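Play Corner Safety Checklist, With My Comments

14 comments | 60 shares

I'm Senga Lindsay and I look after the toys and pretend-kitchen things at Greenwood. We do this check every November, once the fall rush has died down, and every year somebody asks me to write down what I really look at instead of just handing over a sheet of ticked boxes. So – ticks and comments, this time on the plastic tableware only. The dress-up rail gets its own page (it needs one, believe me).

I like to start at 12, when the room is quiet and the light is decent.

1. Table and cloth – OK, with a comment

Press down on each corner of the table and see if it rocks. It didn't. Then run your hands over the cloth. I like a plain dark green one for this job because bright plastic shows up so well against it, and a chip or a loose sliver is easy to spot. Ours creeps, though! The top corners had rumpled up a little by the time I got going, and a small child leaning on a loose cloth can bring the whole tea party down. I've asked Declan Crabtree for clips that go under the table, out of reach of little fingers.

2. Cables near the table – ACTION NEEDED

No cable should hang where a child could grab it, and none should be lying on the floor on any side they can walk up to. We don't pass this one. There's a black tangle on the floor at the left with some blue wires mixed in, and more cable hanging down by the wall. It all needs to be bundled and lifted before any children come through. Alfie Bloxham has it on his list and I have it on mine, so one of us will nag the other.

3. Nested bowls, small stack – OK

Look at how the bowls sit inside each other. You want them to drop in and lift out easily. If you have to twist, that's how fingers get pinched, and it's also how a rim gets cracked. The pink one has a good wide rim to get hold of, and then it's red, blue and little orange going in. Do the base of each bowl too, with a fingertip, all the way around the rings. Two cups were standing off to the side waiting their turn.

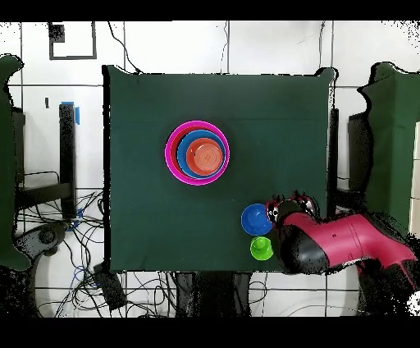
4. Cups – OK

Cups get chewed. I'm sorry, but they do, and the rim is where you'll find it. Hold each one up to the window and turn it slowly, looking for tooth marks that have gone sharp or white stress lines running down the side. Squeeze gently. A good cup gives a bit and comes back. If it clicks, out it goes.

Any ribbed part needs a proper scrub with a brush – the lime-green cup is ribbed toward the bottom, and ribs hold on to juice like you wouldn't believe. Ngan-ling Kwok swears by an old toothbrush and I've come around to her way of thinking.

5. Tip-over check – OK, with a comment

I want to know what these things do when they aren't standing up nicely, seeing as they spend most of their lives that way. A piece on its side should rest there without a sharp edge pointing up. I was happy with the orange cup lying down, and with the royal-blue bowl leaning on the green cup. The turquoise bowl is deep and narrows down toward its base, so give it a nudge as well and see how easily it goes.

My comment is about floors more than tables. A cup on its side will roll, and a rolled cup is a trip hazard for grown-ups carrying things. Please do a floor sweep at pick-up time.
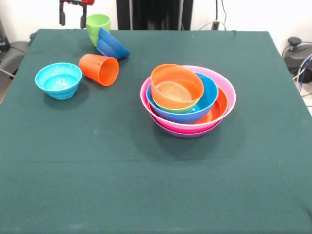 6. Tall stack – OK

Keith Sowerby asked me if we should set a limit on how high the children can stack. My feeling is no, these are light and nothing terrible happens when they fall over. What I do check is that bowls haven't been jammed together wet, because they grab on to each other and then somebody pulls hard and gets an elbow in the face. Lift them out one at a time, dry them, put them back biggest first.

7. Lift check – OK

Last one, and the quickest. Each bowl gets picked up by its side and tilted, so you can see the inner bottom properly. Shiny is good. Cloudy patches or a web of fine scratches mean it's getting old and won't clean up well. I do the orange one with extra care, as those faint circles on the inside can fool you into thinking there's a crack. Run a nail over them and you'll know.

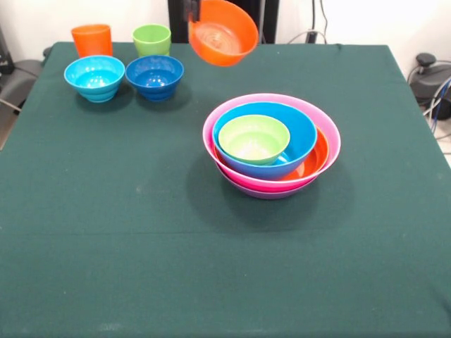 Item 7: orange bowl tilted, cups and blue bowls to the left, nested stack to the right.

Result for tableware: pass, apart from the cables in item 2. Cloth clips still to come. If you find a damaged piece between checks, put it in the box on my desk with a note saying where it was, and please don't put it back "just for today".

Share | 14 comments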